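Puscombe Robotics Club: Fall Project Gallery

Posted December 29, 2019 by Ashraful Sultana

The fall project was to get a robot arm to pick things up and put them down somewhere else. Toddlers manage this without a grant. We had 16 students, one arm, and a schedule that assumed everyone would remember their passwords.

The arm is called Mao. The students voted, and the runner-up was a word I can't put on a school website. The software that runs the arm is called Burard, written over two years by students who have since graduated and taken the meaning of the variable names with them. One function is called "doTheThingAgain." It is called from 19 places and we have all agreed to leave it alone.

Part of the project was a camera at the wrist, so that the arm brings its own point of view along. The parents who came to our November open evening asked why we didn't just put a camera on a tripod. We did that as well. The tripod view is good for seeing that the gripper has missed. The wrist view is good for seeing what it was missing when it missed – a subtle distinction, but it got us through most of the semester.

How the work was split up

The grippers group looked after the fingers and everything the fingers were supposed to close on. Their log has the best handwriting in the club and the worst news.

The motion group wrote the moves. They started out with big sweeping arcs, which looked terrific and were banned by the second meeting. The current moves are short and slow, and you can eat a sandwich during one of them.

The vision group had the wrist camera and, by common consent, the hardest job. Finding a table edge is easy if you are a person. If you are Burard, an edge is a place where the numbers change, and the numbers also change for shadows, sleeves and reflections. They spent 5 meetings on edges alone and now see them everywhere, including in the cafeteria.

The documentation group was two people. They would like it known that they asked for more.

For the Clestar meet in the spring, each team has to show a full pick and place with no hands on the controls. We can do it with hands near the controls. Closing that gap is the plan for next semester, along with a proper cable clip, a backup of the backup, and a rule about who gets to press stop. (Everyone. Everyone gets to press stop. I thought that was clear.)

If you're joining us in the new semester, no experience is needed. Bring a laptop if you have one and closed shoes whether you have them or not. Returning students should bring back the hex keys. I know how many we had.

From the wrist camera: a long pale edge with brown above it and very little light below. The vision group calls this sort of thing a challenging input. The motion group has other words for it. 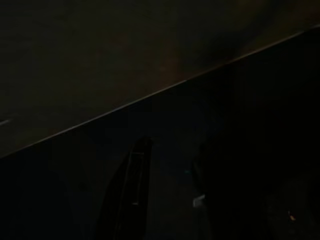 Sign-up sheets for the spring teams are on the club room door. Please write your full name this time – "me" is taken.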